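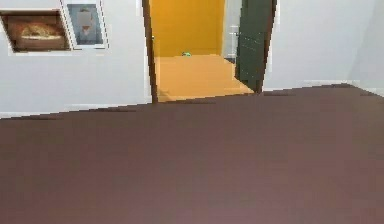
Home | News | What's On | Letters | Notices | Contact

If you've been putting off a paint job this summer, I have good news from Dranness: the old paint exchange is back, and it's bigger than it was. I went along on opening day meaning to stay ten minutes and came home with two cans and a roller tray I didn't need. My own excuse is the hallway. A reddish-brown floor and plain white walls are fine up to a point, and a couple of framed pictures hung up high can only do so much to cheer a place up. So yes, I was in the market for a color, and I wasn't alone - the line went out the door and past the bakery.

The idea is simple. You bring in leftover interior paint, as long as the can is at least a third full and the lid still seals, and you get a token for each one. Tokens buy cans. If you have nothing to bring, you can still take paint home for $3 a can, any size. Ruaridh Aitken, who runs the exchange out of the former Valentini tile showroom, told me they had 710 cans on the shelves when the doors opened. By lunchtime the whites were nearly gone and the greens had been picked over pretty hard.

"People are shy about oranges," he said. "Then one person takes one and suddenly they all go."

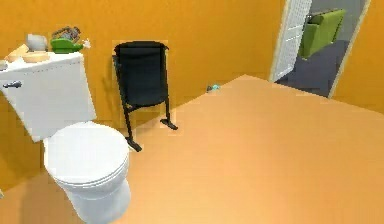
DRANNESS, August - I can report that oranges do suit a small bathroom, if you're brave enough to take the color all the way around the walls. Plenty of folks in line were talking about bathrooms, come to think of it. A small room is where odd half cans make the most sense, and the woman ahead of me was planning to do hers in a blue she'd mixed from two leftovers (Aitken will stir them together for you while you wait, but he won't promise to match it later, so take enough!).

The exchange used to run out of a shed on Plitstead Road and closed when the roof went. I missed it more than I expected to. The showroom is a lot nicer, with proper shelving and big front windows, so you can see what a color looks like in daylight before you commit. Cans are sorted by color and then by finish, and each lid gets a dab of the paint inside. There's a table by the window with scrap board and brushes if you want to try a patch.

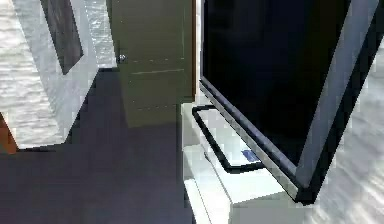
A few things they won't take: anything oil-based, anything that has frozen, and deck stain, which has to go to the county drop-off at Grastavbridge. They also turned away a fellow with 19 cans of the same beige, though they did keep four of them. He took it pretty well and went off to ask his neighbors.

I asked whether all this paint ends up used or just moves from one basement to another. Aitken laughed and said some of each. He did show me the sign-up sheet for the Saturday color-mixing class, which had 104 names on it for a room that seats maybe a quarter of that, so they're adding more sessions.

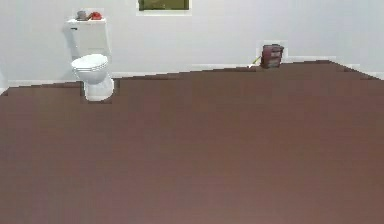 Parking is behind the building, and you get to it from the alley, not the main street. Bring a box for the ride home, and old towels for the trunk. I didn't, and there is now a pale green ring on my back seat that I'm told is permanent.

The exchange is open Thursdays and Saturdays from nine to one. The class is free, but you need to put your name down at the counter. My hallway is going to be yellow, or the top half is, depending on how far the can goes.

Print this story | E-mail this story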